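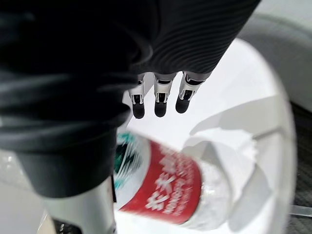 Bottle tidy-up demo, open day prep

Notebook > Visits > Mornard

Jan 31, 2021 — Eetu Väisänen

Ran through the visitor demo again with the Culard crew looking on. Red-label water bottle, round white table, lined bin. I'd like 14 clean runs before we let the public in, and I'm not moving the tape marks again!

Grasp height is still my favourite thing to fuss over. The bottle on its side is the harder case, so I want it in the show — people love a tricky one.

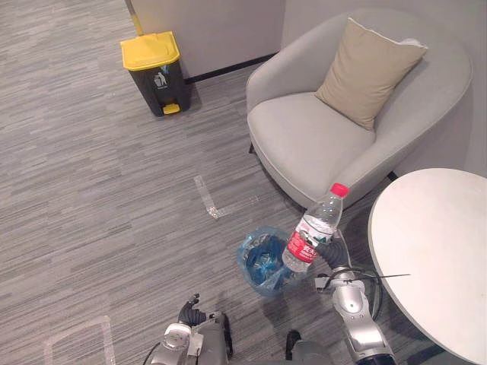 and I'd keep the small bin for that bit, with the pedal one left over by the wall. Someone from Culard asked if we could do 50 bottles in an afternoon. Maybe, if I get lunch. Colour of the cushions was also discussed at length.

SARINORA, November — Notes from the first visit, copied in so they're handy: start with the bottle standing, keep the talk under 30 minutes, chairs stay put.

Recent entries
Ruotsalainen visit notes
Wrist cable routing
Spare fingertips, order 1125

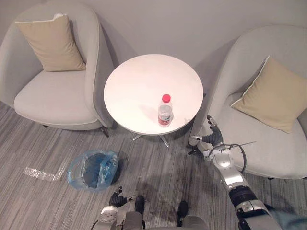 SARINORA, November — Second page of the same notes: leave the bottle near the table's edge and check both arms before waving anyone in.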